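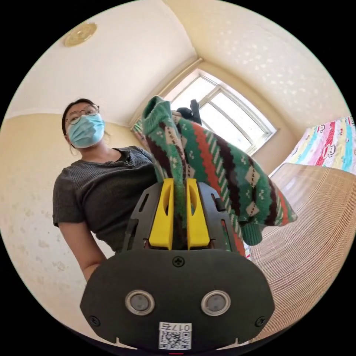

Our written rules for hand-held gripper sessions with clothing are due for a rewrite, and I'd like opinions before I send them around. The current sheet is from April and was written for boxes and bottles. It says "grasp the object at its center," and that means nothing for a sweater. A patterned knit pinched so tightly that it goes through the fingers as a narrow twisted strip is a different kind of grasp from a flat pinch on a hem, and the sheet has one word for both. I want the log to keep them apart. Right now it doesn't, and whoever trains on the data has to guess.

Posted by taltedeo_ops, November 14, 2023

hemline65 wrote:
Agree on splitting the grasp types. At Rildale we use three: edge, fold and bunch. A twist goes under bunch with a note. More than that and people stop filling it in. We tried 14 once and most of the entries came back blank.

rigpost wrote:
I'd leave the grasp label out completely. The operator is busy. Let somebody label it later from the recording. What the operator should be held to is the start of each episode: fingers in view, garment in view, nothing gripped until the recording is running.
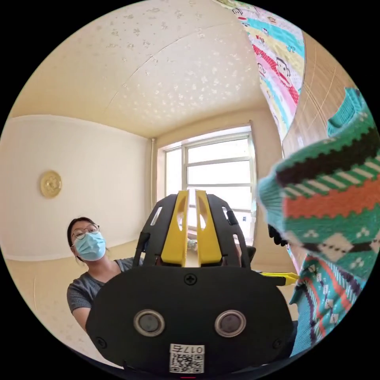
Yellow fingers upright, patterned sweater on the right.

hemline65 wrote:
Labeling later is fine if you can see the grasp. With thick knits the fabric covers the fingers half the time and the reviewer ends up guessing too. The operator knows what they did.

taltedeo_ops wrote:
I'm with hemline on that one. Draft so far, please pick it apart:

1. Check the sticker code on the gripper against the session sheet before the first grasp.
2. Log each grasp as edge, fold or bunch. Add "twisted" where it applies.
3. When working at a table, keep fabric off the sensor windows on the front plate. A crumpled sweater can pile up on the frame and spill onto the tabletop, and that's allowed as long as both windows stay clear.

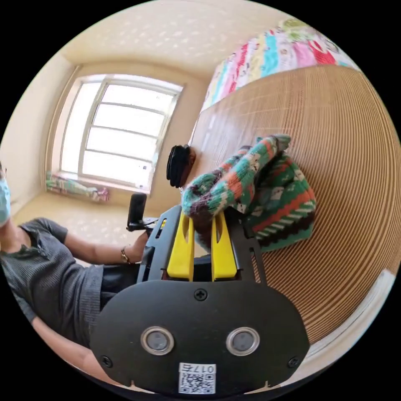 4. Hold the gripper by the handle at all times. No lifting by the frame.
5. Bracelets and watches off. Loose knits snag.
6. Stop after 48 episodes and take a break.

rigpost wrote:
Number 5 is too strict. A thin bracelet on the wrist of the handle hand is nowhere near the fingers most of the time. I'd say "nothing dangling" and leave it there. Number 3 is good.

hemline65 wrote:
I'd keep 5 as written. A rule with exceptions gets argued about at every session. And 6 should go by time – some 65 minutes is where our people start rushing, however many episodes they've done.

taltedeo_ops wrote:
Switching 6 to time. Still thinking about 5. Iddrisu Agyeman has the final say on the sheet and he'll get both versions.

COMMENTS (3)

givico_fan
Does number 1 apply if you only own one gripper? We skip it.

Hoxha
Do it anyway. We had one gripper too, then we had two, and a whole batch went in under the wrong code.

pleatwork
Please add a line about which way the garment is facing at the start. Inside out sweaters got mixed in with the rest of ours and it took a long time to pull them back out.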